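Handout 2, Case-taking in Chronic Disease: food, thirst and appetite

Read before Monday's session. Bring your own copy of the blank record sheet, as the spare ones go to the Sengar group.

## Where this fits

Last time we covered the presenting complaint and its timeline. By now you should be able to write down the complaint in the patient's own words, with onset, location, sensation, modalities and whatever goes along with it. This handout deals with the part of the general history that concerns eating and drinking. Sleep, temperature and perspiration come next, and the mental generals after that.

Students tend to do this section badly. We went through over 70 record sheets from the outpatient room at Randale, and most had a single word under "desires" (usually "sweets") and nothing under "thirst" except "normal". Neither entry can be used. A repertory rubric needs a definite symptom, and "normal" doesn't tell the next practitioner what was asked.

## Terms

**Appetite.** How much the patient wants to eat, and when. Record increase, decrease, loss, or hunger at an unusual hour. Hunger that wakes the patient at night is worth a line of its own.

**Desire (craving).** A food or drink the patient wants more than other people in the household do, or goes out of the way to get. Liking something is not enough.

**Aversion.** A food the patient refuses or dislikes strongly. Separate this from food avoided on medical advice, for religious reasons or out of habit.

**Aggravation from food.** A food that brings on or worsens a symptom. The patient may be fond of it all the same. Desire and aggravation for the same article can both go in the record.

**Thirst.** Quantity, frequency, temperature preferred, and whether the thirst goes with the complaint or is there all the time.

**Generals and particulars.** "I am worse after milk" is a general. "My stomach bloats after milk" is a particular. Students often enter the second as the first, and it changes the analysis.

## Asking the questions

Begin open and stay open for as long as the patient keeps talking. "Tell me about your food" does well enough as a start. Leave a pause after it. Many patients will first describe what they think they should be eating, and the real diet comes a few minutes later.

Do not offer a list to choose from. If you ask "Do you like salt?" most people will say yes and you have learnt very little. Better forms:

- What do you eat on an ordinary working day, from waking up?
- If you were free to choose, what would you have?
- What do you leave on the plate?
- Is there anything you used to enjoy and have now gone off?
- What happens if a meal is late?
- How do you take your drinks?

Once the patient has mentioned a food, follow it up. Ask how often, how much, since when, and whether it changed at the time the complaint began. A craving that appeared with the illness is usually given more weight in analysis than one present since childhood, but both are recorded, with the date of onset beside each.

Bread is a useful test of your questioning. Patients mention it constantly and students rarely go further. Find out whether it is eaten by itself or with something on it, at which meal, fresh or toasted, and whether it is wanted or only convenient. The repertory has separate entries for desire for bread, for bread and butter, and for aversion to bread, and you can't pick between them if all you have written is "bread, daily".
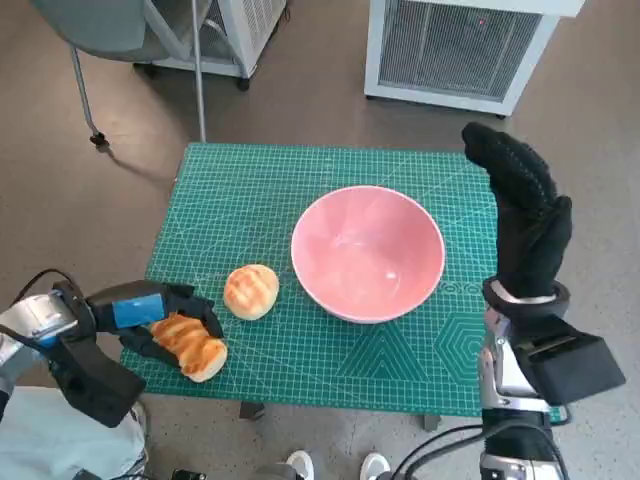

*A round bun, a longer roll and a pink bowl.*

For portion size, let patients use their own household measures and copy them down as spoken. "A small bowl", "half a roll" and "a handful" are all acceptable in the narrative column. Do not convert them to grams. If a proper dietary assessment is needed, it should be done by a dietitian.

## Thirst

Write thirst as a short sentence with all its parts. Compare:

> Thirst: increased.

> Thirst: wants cold water in small sips, often, mainly in the evening; since the fever began.

The second can be repertorised. The first can't, and it may also hide something that needs testing (see the section on warning signs).

Students learn certain thirst pictures early from the materia medica: large quantities at long intervals under *Bryonia*, small sips often under *Arsenicum album*, little or no thirst under *Pulsatilla*. Know them for the written paper. In the clinic, put them out of your mind until the case is complete. If you have a remedy in view while asking, your questions will lean towards it and so will the answers.

## Grading

The record sheet used at Randale and Dotia has a narrow column for intensity. Use it as follows:

| Mark | Meaning |
|---|---|
| Single underline | Given only when asked, without emphasis |
| Double underline | Given when asked, clearly and with detail |
| Triple underline | Volunteered, clear, and confirmed by a relative or by repeated mention |

Do the underlining during the interview or straight after it. Marks added the next day tend to follow the prescription. In Premico the same grades are set from the drop-down beside each symptom. The program leaves a symptom ungraded if you skip the box, and it doesn't warn you, so check before closing the case.

## Common mistakes

1. Entering the household's diet as the patient's. Where one person cooks for all, ask what this person takes from the table.
2. Taking an answer from the parent and writing it as the child's. Mark it "(mother)" or "(father)".
3. Treating a medicine's effect as a constitutional symptom. Dry mouth, loss of taste, nausea and raised appetite are all listed side effects of common drugs. Get the full medicine list before you start on generals.
4. Ignoring pregnancy, fasting, shift work or a recent change of home. All of them alter eating.
5. Using rubric language in the narrative column. The patient did not say "desires farinaceous food".
6. Leaving blanks. If you asked and there was nothing to note, write "asked, nothing marked". If there was no time, write "not asked".

## Warning signs

A food and thirst history is also an ordinary medical history. The following are to be shown to the supervising doctor on the same day, before any prescription is discussed:

- marked thirst with frequent urination, with or without weight loss
- weight loss the patient can't explain
- difficulty or pain in swallowing
- vomiting that persists, or any blood in it
- black or bloody stools
- a child who has stopped drinking or is passing little urine
- restriction of food, bingeing or vomiting that suggests an eating disorder
- swelling of the lips or tongue, wheeze or a widespread rash after a food

Swelling or wheeze of this kind, if it is happening in the room, is an emergency and emergency help is called at once. Do not finish the interview first.

Nothing in this course replaces investigation or conventional treatment of these conditions. Students must never tell a patient to stop or reduce a prescribed medicine, including insulin, thyroid tablets and inhalers. If a patient says they have done so already, write it in the sheet and tell the supervisor.

## Advice to patients on diet

Keep it short. Older texts give long lists of forbidden articles (coffee, camphor, mint, raw onion and so on) and different teachers hold to different parts of the list. Our clinics do not hand one out. Patients with diabetes, kidney disease or coeliac disease already have a diet to follow, and it stays as it is. The same goes for anyone under a dietitian.

## Practical work

Work in pairs. One interviews and the other writes, then change over. You have until the tea break for both interviews. The person being interviewed should answer as themselves, and may decline any question without giving a reason.

Afterwards, each student picks 6 symptoms from the sheet, grades them and finds the nearest rubric for each. Where there is no rubric that fits, say so and leave it out of the analysis. Forcing a symptom into the wrong rubric loses more marks than leaving it out.

Hand in the narrative sheet and the graded list clipped together. The pass mark is 70, as for the previous exercise. Sheets written up in Premico are accepted if you print the narrative page as well; the summary page alone will be returned unmarked.

## Reading

- Course reader, the chapter on generals, up to the end of the section on thirst
- Introductory notes to the repertory, on the use of the Stomach and Generalities chapters
- Dotia clinic notes on record keeping (in the shared folder; the June version, with the corrected table)

Students on placement at Sengar should also read the local instructions on who countersigns the sheets, which differ from those at Randale.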